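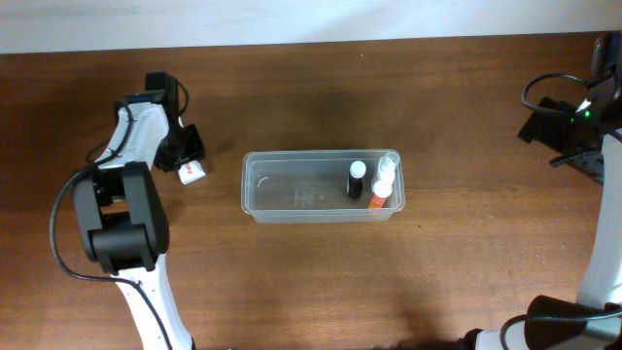

Work table with the clear container in the middle.

Sullholm parts catalog, progress report
Saturday, September 23, 2023

We've had a really good stretch! The exhaust hanger and brake hose listings for Grostonard vans are now live, 165 of them, and Marius Enache has matched every one to its model years. Returns for wrong fit are down to 11 since May, which made our week.

Still open: the tailgate hinge pages. Malabanan sent new measurements for the older pickups and 10 don't agree with our sheet, so Arsen Tkachuk is going back through those with a caliper. Shipping from the Zelell warehouse is on schedule. Next up are wiper linkages (more than 200 part numbers, and we can't wait to start).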